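Conservation des concombres : lactofermentation ou vinaigre ?

Forum Cuisine > Conserves et bocaux > Légumes

mirabelle_du_58
Bonjour à tous,
J'ai cinq pieds de concombres qui donnent en même temps et je n'arrive plus à suivre en salade. L'an dernier j'ai fait des pickles au vinaigre, toute la famille les a trouvés trop acides et il m'en reste quatre bocaux depuis janvier. Je voudrais essayer la lactofermentation. Quelle quantité de sel mettez-vous ? J'ai trouvé des recettes à 20 g par litre et d'autres à 50 g, ça fait un sacré écart.
Les concombres sont de la variété Koltska, assez courts, peau un peu épaisse. Je les cueille vers 12 cm.

pot_de_gres
Bonjour Mirabelle,
Pour des concombres entiers je mets 40 g de gros sel non iodé par litre d'eau. En dessous, chez moi, ils ramollissent. Au-dessus ils sont trop salés pour être mangés tels quels.
Ma façon de faire : je les laisse une heure dans l'eau très froide, je coupe deux ou trois millimètres côté fleur, je tasse debout dans le bocal avec aneth, ail, graines de moutarde et une feuille de vigne. Saumure froide par-dessus, un poids pour que rien ne dépasse, et je laisse à température de la cuisine cinq à sept jours. Ensuite à la cave.

Lucette B.
Pas d'accord pour les 40 g. Je suis à 30 g depuis des années et ils restent croquants. Ce qui compte c'est la fraîcheur. Un concombre cueilli l'avant-veille sera mou quoi qu'on fasse. Je cueille le matin et je mets en bocal avant midi.

pot_de_gres
Lucette, tu as une cave à 12 degrés si je me souviens bien. La mienne monte à 19 en août. À 30 g j'ai perdu tout un lot.

Lucette B.
C'est vrai pour la cave. Je maintiens quand même que 40 c'est beaucoup pour quelqu'un qui débute et qui veut les manger à l'apéritif.

mirabelle_du_58
Merci à vous deux. Ma cuisine est à 24 en ce moment et je n'ai pas de cave, juste un cellier au nord. Je pars donc plutôt sur 35 ou 40 ?
Autre question, la feuille de vigne c'est obligatoire ? Je n'ai pas de vigne.

Aarti Rathore
Bonjour, à 24 degrés je prendrais 40 et je goûterais dès le quatrième jour. La feuille de vigne peut être remplacée par une feuille de cerisier, de cassis ou de chêne. Une pincée de thé noir marche aussi, mais la saumure prend un peu de couleur.
Pour les bocaux, j'utilise des Dramton d'un litre avec joint caoutchouc. Je remplis jusqu'à deux centimètres du bord et je pose une assiette dessous, ça déborde toujours un peu les trois premiers jours. 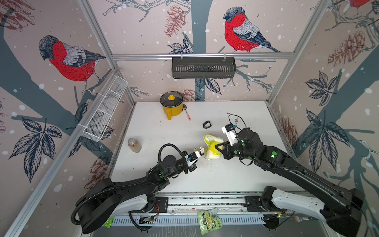 Pour le sel, pesez-le. Une cuillère à soupe rase de gros sel et une cuillère de sel fin, ce n'est pas du tout le même poids, et je pense que beaucoup de ratés viennent de là. J'ai fait le calcul pour mes bocaux : une fois les concombres tassés, il reste de la place pour environ 172 ml de saumure par petit pot, donc un litre suffit largement pour cinq pots.
Si un voile blanc se forme en surface, c'est sans gravité, on l'enlève à la cuillère. Si c'est coloré et duveteux, on jette le bocal entier.

gaston_potager
Je vais faire le rabat-joie mais le vinaigre, c'est plus simple. Moitié vinaigre blanc à 8 degrés, moitié eau, du sucre, on fait bouillir, on verse, c'est fini. Si c'était trop acide l'an dernier, il suffit de doubler le sucre. Le mien est à 120 g par litre de mélange et mes petits-enfants vident les bocaux.

Lucette B.
Gaston, ça n'a pas le même goût. Et 120 g de sucre, c'est de la confiture.

gaston_potager
Le sucre reste dans le jus, on ne le boit pas.

pot_de_gres
Pour avoir fait les deux : le vinaigre tient mieux dans un placard, le fermenté demande du frais. Mirabelle, sans cave, prévois de la place au frigo. Compte un bocal d'un litre pour six ou sept concombres de ta taille.

mirabelle_du_58
Le frigo est déjà plein, je vais donc faire trois bocaux fermentés et le reste à la façon de Gaston, avec un peu moins de sucre. J'ai trouvé du sel gris Katiyar au marché, il convient ?

Aarti Rathore
S'il est sans additif, oui. Regardez l'étiquette – pas d'iode, pas d'antiagglomérant. Le sel gris contient un peu d'humidité, vous pouvez mettre deux grammes de plus par litre.

mirabelle_du_58
Étiquette vérifiée, rien d'autre que du sel. Les bocaux sont faits du 24 août, avec des feuilles de cassis de la voisine. Le premier bouillonne déjà, l'eau est trouble. C'est normal ?

pot_de_gres
Tout à fait normal. N'ouvre pas tous les jours pour regarder. Goûte au quatrième jour comme l'a dit Aarti, et au frigo dès que ça te plaît.

Lucette B.
Et garde le jus. Une cuillère dans une vinaigrette à la place du sel, c'est très bon sur les pommes de terre.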